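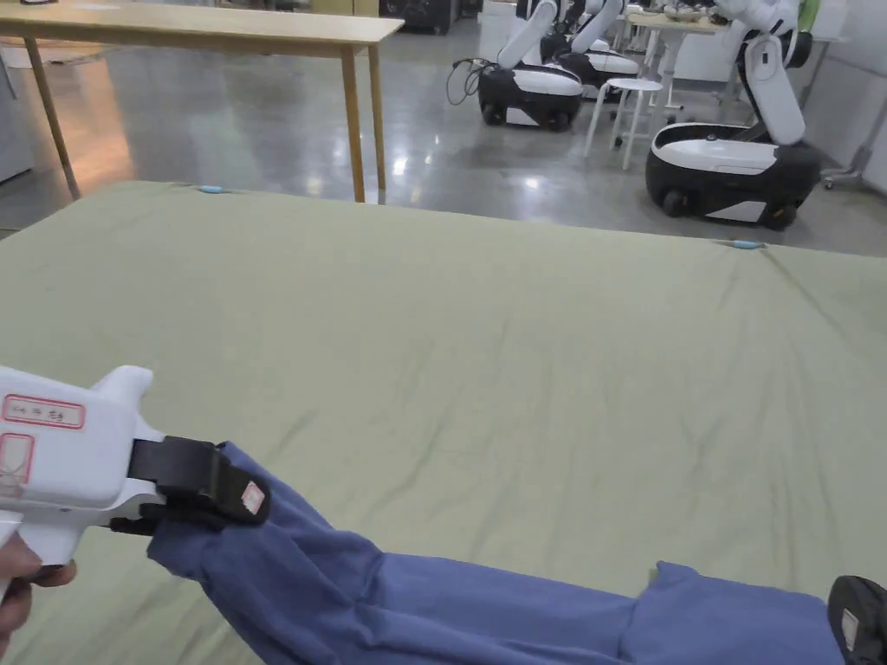

Blue garment held between the two hand grippers over the green-covered table.

Minutes of the garment handling method meeting
Ellberg project, 21 January 2021
Chair and minutes: Darius Kalniņš

1. Minutes of the last meeting
Agreed without changes. The item on storage space is closed. The item on label numbering is carried over, see 5 below.

2. Recording method
The chair went over the method as it now stands. The operator holds one gripper in each hand and works at the green table. The garment is picked up, opened out between the two jaws, laid down and folded, and the recording stops when both grippers are back at the near edge of the cloth. Each garment is done 10 times before it is changed.

There was a long discussion of the starting position. In the October recordings operators began wherever they liked, and the Toom software had trouble lining up the left and right tracks. It was agreed that both grippers start at rest at the near edge, jaws open, and stay there for 5 seconds before the first movement. 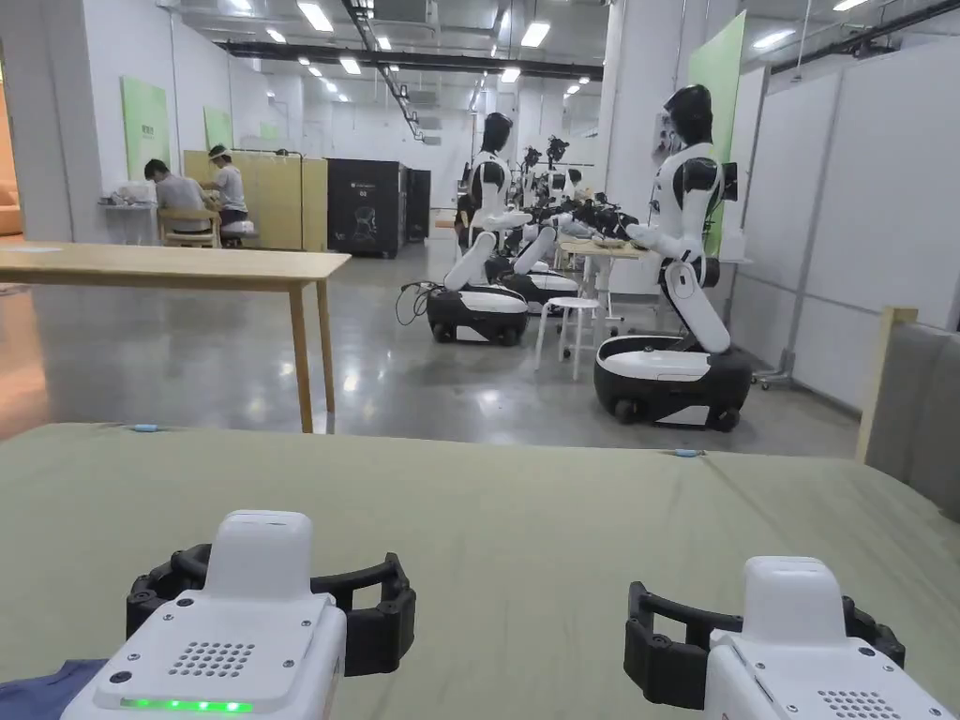

The same rule will apply at the end of a recording. Operators asked whether the pause could be shorter once they are used to it. The chair said no, as the alignment step reads the pause and a short one is treated as missing. Anyone who forgets should mark the recording as spoiled in the log and do it again. It should not be trimmed afterwards.

The Caseck team asked that the cloth be left on the table between sessions. Agreed. If it has to be taken off for washing, the clips go back in the same places on the far edge.

3. First results
The model trained on the October recordings was compared with one trained on the newer set, which was made with a fixed start. Both were given the same folding task on the robots, with 15 attempts each. The older model finished 5 folds. The newer one finished 10. Most of the failures in both were at the first grasp, where the jaws closed on a single layer and the rest of the garment stayed behind.

It was pointed out that the two sets also differ in the garments used, so the gain can't all be put down to the fixed start. The chair accepted this. The comparison will be repeated with matching garments before anything is sent to Zestwood.

Some 15 recordings from the newer set were left out of training as one of the two tracks had dropped out. They have been kept in a separate folder and are not to be deleted.

4. Grasping bunched fabric
Operators reported that soft garments twist when they are lifted by one end. Two ways of dealing with this were put forward: lay the garment down and start again, or hold the first end still and work along the edge with the other gripper. The second is slower but gives the model something to learn from. It will be tried first, and both kinds will be tagged in the log. 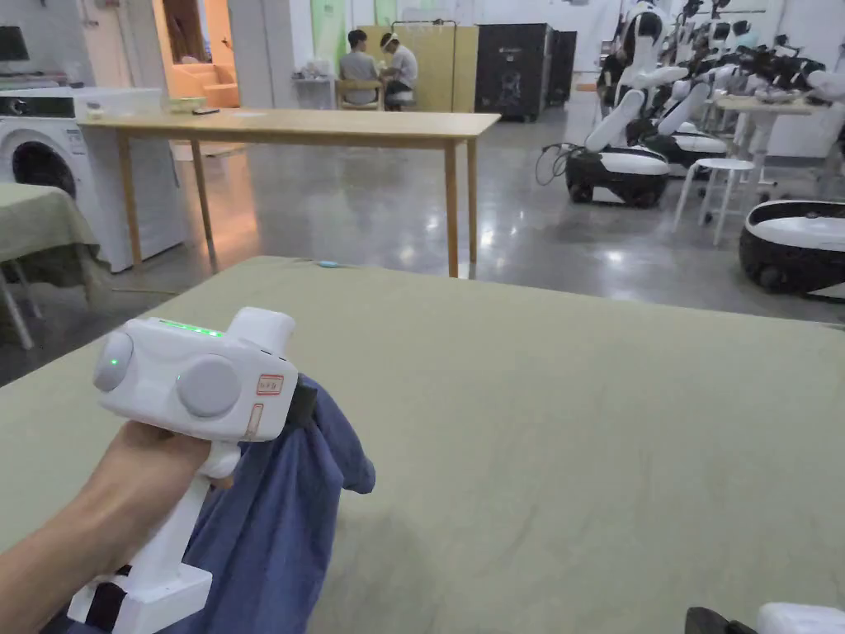

5. Labels and log
Handwritten labels on the grippers to stay for now. The log must give the label of the left and the right unit for every session. Several October entries give only one. Darius Kalniņš to fill in what can be recovered.

6. Actions
Repeat the comparison with matching garments: Caseck team.
Add tags for the two ways of handling twisted fabric: Toom software group.
Update the operator sheet with the start and end pause: Darius Kalniņš.
Draft note to Zestwood: held until the comparison is done.

7. Any other business
None. Date of next meeting to be sent round by email.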